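At Candow, the packing room used to start at 6 a.m. with 29 people on their feet. Most of them still come in, but the job has changed. Intan Entili folded cartons for years. She now works a hand-held gripper at a wooden table, and the arms on the line are trained on what she does.

"My wrists are better," she says. "The talking is what I miss." 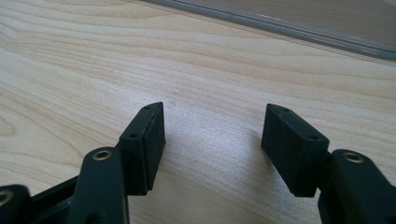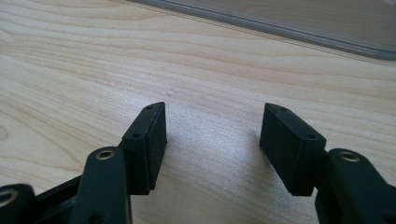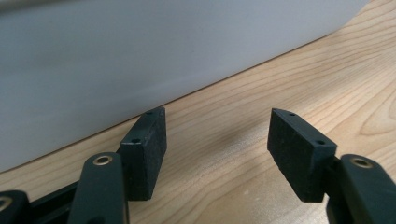

Pay stayed the same through May. Gregor Galbraith, the shift lead, wants a new grade for the trainers and hasn't got an answer yet.

Contact | © Plideo | Back to top
Last updated: May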